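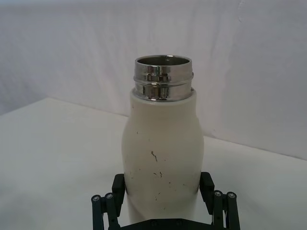
Open Day at Premgate: A Drink of Water, Eventually

The Clokdale robotics workshop opened its doors on Mon 30 April, and 45 of us took them up on it, which was more than the parking lot had been led to expect. The sign at the gate said "Premgate Building, Visitors Left." Visitors left, came back, and found the entrance was on the right.

I had signed up for the pouring demonstration. The handout promised "everyday tasks in a home setting," and I have a home and I have tasks, so I took a seat near the front. The bottle was the plain off-white kind with a steel neck, and it had seen some life. There were scuffs all over its middle and a dark squiggle that the man next to me took for a crack and worried about for most of the session. The cap was off. Taking the cap off is a separate project, we were told, and has its own budget.

Davina Aitken ran the table and did the talking. She has been on the project since December and has the calm of a person who has mopped a lot of floor. The gripper, she said, is the easy part to like and the hard part to set. Squeeze too little and the bottle slides when it tips. Squeeze too much and you learn what bottles cost. The two black pads close on the lower part of the body, and then the arm waits a moment, long enough for the front row to start leaning.

Lifting went fine. Lifting usually does, according to Davina, and it's the part people film. Tipping is where the trouble lives, for the plain reason that the water moves while the arm is moving, and the arm has only a general idea of how much is left. The team has logged 645 practice pours so far. I asked how many of those had ended up in the cup and was told that the early ones were "informative."
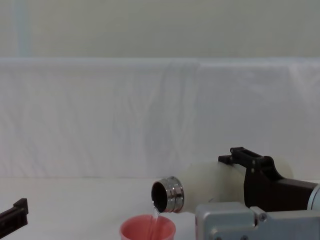 Ewan Laing

Ours went in. It came out in a thin, neat stream, straight down into a pink plastic cup, and the room went as quiet as a room can with a school group in it. I've poured water most days of my life and have never once had people hold their breath over it. There was applause. I plan to look into this at home.

The question period ran 21 minutes, most of it about coffee. Could it pour coffee? Would it pour coffee? Was there coffee? (There was, next door, and you poured it yourself.) A woman from Ilwood asked the best one – whether the robot knows when to stop. Davina said it stops when it has been told to stop, and that a cup which fills faster than planned is still a cup that overflows. They're working on it.

The other stops on the tour were shorter. The Leckie room had a talk on joint wear, with slides, and chairs that made the speaker's point for her. Six of us stayed to the end of that one and I'd do it again.

Members who missed the day can put their names down at the front desk for the next one. Wear shoes you don't mind getting wet, and go in by the door on the right.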